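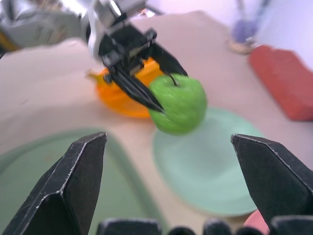 **Fruit and plates, 13 Apr 2020**

Quick page this time, back to the table things. More to come when I get a minute. Click through the older sets from the side menu, the January ones are in there too (mostly bowls, mostly blue, sorry about that).

Same idea as before. Plain plates, bits of fruit and veg, a pale table top. Strong colours on soft ones. Orathai Suwannarat picked the plates, I bought the fruit, we argued over the greens.

**The green apple**

Sharp lime green with a bit of mottling on the skin, stem left on. Looks best over the mint plate, two greens that shouldn't get along and do. Tried a red one first, far too Christmassy.

Stem matters. Once it's gone you've got a green ball.

**The mint plate**

Round, pale, soft raised rim. From the Suksawat box. Takes one piece of fruit nicely, three at a push. Deep colours sit well on it, yellow dosen't.

**Something orange**

Always one orange thing on the table or it all goes a bit dentist's waiting room. Glossy is good, it picks up the light from the window side. Lay it flat, a little behind, don't fuss.

**Table top**

Beige. Had a white one from Bovo before that and everything glared, every shiny thing got a hot spot. Beige is dull to live with but lovely behind fruit. Wiped between goes with a damp cloth, then a dry one.

**Sizes and bits, as people keep emailing**

- Set reference: Cavilport 428
- Older bowl set: Cavilport 470
- Large serving dish, not used this time: Wusent 1010
- Prints: 200 ordered, matt, no border

No, I don't sell the plates. Try the Suksawat shop, they do singles if you ask. The Wusent dish is lovely but weighs a ton and I can't get it down off the shelf on my own.

**Putting it together**

Plate first. Then the loudest colour somewhere near it, not on it. Apple last, over one side of the plate, never bang in the middle. Move it a bit. Move it back. Leave it.

Keep the apples in the fridge till you need them, they dull if they sit out. Dry them properly, drips show up on the beige for ages. And buy spares! One always has a bruise you only spot afterwards.

**Next**

Pears, I think. Orathai wants lemons and a darker plate, so lemons probaly. Also a folded tea towel if I can find one without writing on it.

Prints go out in the order the emails came in. If yours hasn't had a reply give me a nudge, the inbox is a mess and I'm behind on the January lot as well.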